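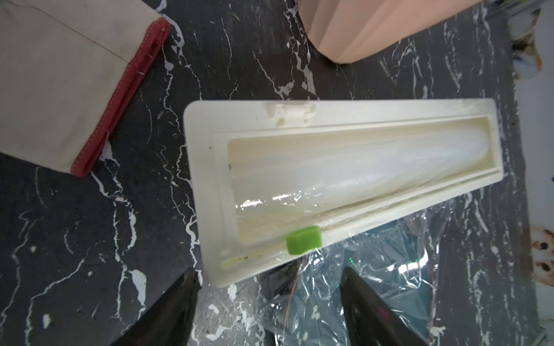 Module 2911: Kitchen Practice and Food Storage
Handout 3 — Wrapping and Covering
Course tutor: Sosina Alemneh

Students are expected to have read this handout before the practical session. It applies to film dispensers of the slide-cutter type, in which the roll rests in a trough and a small cutter travels along a rail at the front edge.

Loading
Wash and dry the hands. Open the lid fully and lay the roll in the trough so that the film unwinds towards the rail. Draw out a short length and check that it runs evenly.

Cutting
Hold the film flat across the rail and move the slider from one end to the other in a single stroke. Do not lift the film during the stroke — it will gather and tear. Crumpled pieces are to be discarded and must not be pressed back on to the roll.

Cleaning
Grime collects in the channel of the rail, particularly towards the ends, where the slider seldom reaches. Remove the roll and clean the channel with a soft brush and warm soapy water. Wipe the corners of the trough. Old yellow staining in cream plastic may remain after washing and should be noted on the equipment sheet.

Written work
Submit an account of the procedure, 200 words in length, to Amanuel Derese by November 1, 2021.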